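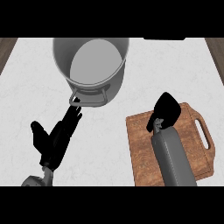
The stockpot task in the simulator, left fingertips at the loop handle.

Replaying a recorded episode with a grasp offset
By Svenja Kälin, Jun 21, 2023

In this tutorial we take one recorded episode of the stockpot task and replay it with a small correction on the left hand. I assume that you have Orovness installed and that the kitchen environment loads without errors. If it does not load, please do first the setup page written by Heidrun Thaler.

Step 1. Load the episode

Open the replay tool and choose episode 19. The log has 3,000 control steps. Set the playback to "targets" and not to "states". With "states" the simulator only puts the joints where they were in the recording, so the contacts are not computed again and your correction has no effect.

Step 2. Find the approach

Move the slider until the left fingertips come to the handle of the pot. Stop there and write down the step number. You will need it for the start of the offset. Do not take the step from the file header, this one marks the start of the whole arm motion.

Step 3. Add the offset

In the file offsets.yaml, write the correction in the frame of the handle:

arm: left
frame: pot_handle
translation_mm: [0, 0, 4]
blend: linear

The z axis of this frame points away from the pot wall. A positive value moves the fingers outward. I made the mistake to use the world frame in my first trials, and then the correction was wrong each time the pot had another rotation.

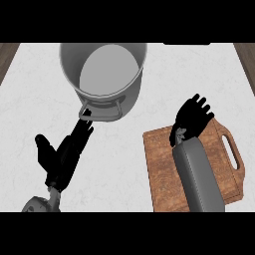 Leave the right arm without any offset. Its targets keep it over the cutting board during the approach, and the replay tool will hold them as recorded. If you write an empty block for the right arm, version 2 of the tool reads it as zero for all joints and the arm jumps. Delete the block completely.

Step 4. Replay and compare

Start the replay from the beginning, also if you are interested only in the grasp. The controller has an internal filter, and when you start in the middle its first values are not correct. Turn on the contact view and compare the force curve of the left fingers with the original one. A high single peak usually means that the blend is too short.

Step 5. Save

Save under a new name and keep the original episode. Hermine Pfister has added a field "parent" to the log format, please fill it in with the number of the source episode.

Next page: Changing the pot position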